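The Heser Inquiry, part 15

Karabulut wanted the judge off the case by lunch. Not moved. Off.

"On what grounds," I said.

"Her brother's shares. Bassi Holdings. 1,779 of them." He slid the affidavit over, coffee ring on page 105. Nobody in Stusimthorpe read past page ten, that was the whole defence.

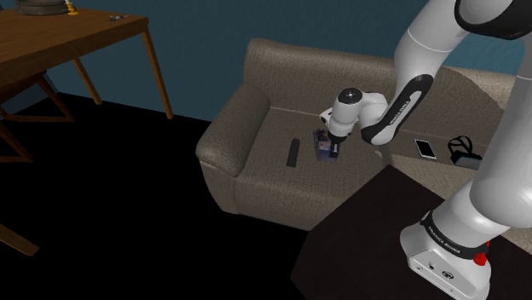 A small box on the sofa.

Registry shut at four. I ran it. Up the courthouse steps, tie in my pocket, affidavit under my jumper becuase of the rain. The clerk looked at the stamp. Looked at me. Stamped it again, harder.

Then the waiting. Monano's barrister humming in the corridor. Vending machine ate my two dollars. Karabulut pacing, phone flat, swearing at the carpet.

At ten past five the door opened and her associate came out without the file.

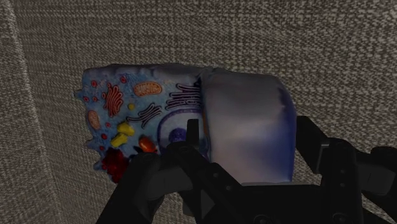
Yavuz Coşkun said it was never about the shares, she'd have stood down in October anyway, and we'd just handed her the excuse. He said it quietly, doing up his coat.

Karabulut didnt answer. He was already reading page 106.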